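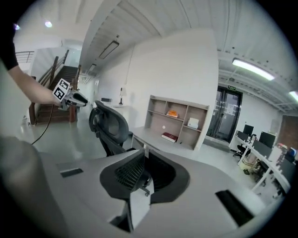 I have been moving desks again. My back would like it noted that this was my idea.

When we took the upstairs-downstairs place in February, the plan was to put the desks wherever they landed off the truck and "see how it felt." It felt like a furniture warehouse with email. So I spent most of an afternoon with a tape measure and a pad of paper, working out where a person could sit and still get a chair past another person without either of them having to apologize.

The desks are Utdens, the light gray ones with cable slots cut into the top. I fought for the slots. There was a cheaper model with no slots at all, and I remember making quite a speech about it, with hand gestures. Everything would go down through the slots, I said. We'd have clean surfaces and clear minds. What goes down through the slots so far is pens. I have also lost a perfectly good stick of gum and the little key to something. If you own the thing the little key goes to, please get in touch.

The slots aren't even the same size, and I'd love to meet whoever decided that. There's a short one that takes a phone charger and a long one that will take a phone charger and your whole sandwich.

Then there are the chairs. They're the black mesh kind, and I'll say this for mesh, it doesn't show the coffee. It does let you feel every draft that comes down the stairs. Maxine Faulkner, who has the desk nearest mine and opinions to match, hangs her coat over the back of hers to block it, and now the chair is too fat to push in, so it sits out in the walkway like a parked car. I have a bruise on my hip at precisely the height of a Utden armrest. Or a chair armrest, I should say. The desk gave me a different bruise.

I tried turning the desks so everyone faced the tall white wall. It lasted 3 days. You look up from your work to rest your eyes and there's just more wall, a great deal of it, going up and up. Somebody suggested a mural. Somebody else suggested a clock. I priced a big clock and it was 240 dollars, and for that I would rather not know what time it is.

We did put the beige shelves against the bottom of it, and they help, a little, in the way a footstool helps a cathedral. I had a system for the compartments. Paper on one side, samples from Drostex on the other, and the middle for things people are using this week. The middle won. The middle always wins! By the end of the month I expect it to have reached the stairs.

Speaking of the stairs, I like them very much. They're wood, with a proper handrail and balusters, and they're the one thing in the place that looks like it belongs in a house. The trouble with nice stairs is that people put things at the bottom of them, meaning to take them up on the next trip. I do it too. My own record is 9 trips up without taking the box I'd left there to take up.

The lights I have made peace with. Some are long and dark and rather handsome, and some are plain fluorescent tubes, and the tubes do the talking. My screen picks up one of them from about two in the afternoon until I go home, whichever way I angle it, which was the whole reason I started dragging furniture around in the first place. I moved the desk a foot to the left. Then it picked up a different one.

The current arrangement is the fourth, and I'm calling it final until at least spring. The chairs roll back without hitting each other, provided one of us stays seated. I can see the stairs from where I sit. The Lungu people are coming to look at the heating, so Maxine may get to take her coat off the chair, and I've ordered some of those sticky cable clips from Skondex to go under the desktop. They come in a bag of far too many. I'll put the rest on the middle shelf.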